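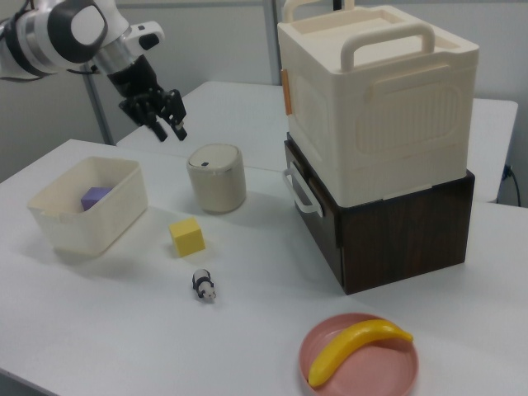
Setting Up a Practice Table for the Robotics Club

Posted 10 February 2025 by Florian Brunet
Print this page | E-mail to a friend
7 comments

When our after-school club at Berwood moved on from driving little carts around the gym floor to picking things up with an arm, I figured the hard part would be the programming. Well, the kids took to the programming just fine, bless them, and most of my own evenings went into the table. What goes on it, where it goes, how to get it all back in the same spot next week. I've been collecting tips ever since, and a few parents have asked me to write them down, so pour yourself a coffee.

Shop your own house first. You do not need a fancy kit of parts. A plastic bin, a little tabletop trash can with a lid, a storage box with a handle, a plate, and you've got a practice set that will keep a team busy for a good part of the school year. Toy food is wonderful for this (a banana is a much harder shape than it looks!), and so is any small animal figurine that a younger brother or sister has outgrown.

Start with foam. Foam cubes forgive a lot. If the fingers close too far, the cube squashes a bit and springs back, and your student gets to try again with no harm done. Save the hard plastic things for when they can pick up a cube without holding their breath.

Mind the color of your tabletop. We started out on an old brown dining table and had a terrible time telling things apart on the screen. White is so much easier on the eyes, and bright things like yellow and purple stand out nicely. Pull the shades if the afternoon sun comes in low.

Put the tall things to one side. Stack your bigger boxes at one end and keep the small pieces out in the open, with room for the fingers to come straight down. We learned this one at the Gotesel meet in September, where our team had practiced with everything lined up in a row and kept bumping the neighbor of whatever they were after.
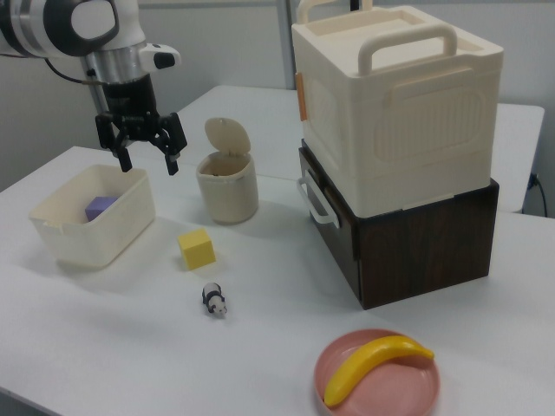 Lids deserve an afternoon all to themselves. Have the students do a run with the lid shut and then another with it open, and write down how high the arm has to travel for each. A flipped-up lid takes up more air than you'd think, and a path that cleared the can very nicely before will catch on it. My Dovhaniuk group spent 2 whole sessions on this and came out much better planners, I thought.

Mark your spots with painter's tape, just a little corner for each item. It peels up clean, and you can write on it. Then keep a paper notebook next to the table for what was tried and who tried it. Ours from the Itotley summer workshop is coming apart at the spine, and I still look things up in it.

For cleanup, warm water and a drop of dish soap does for the plate and the bins. Rinse foam by itself, squeeze it gently, and let it dry overnight on a towel before it goes back in the box.

And do keep hands off the table while the arm is moving, grown-ups included. I need reminding of that one myself.

Shared 50 times | Print this page | E-mail to a friend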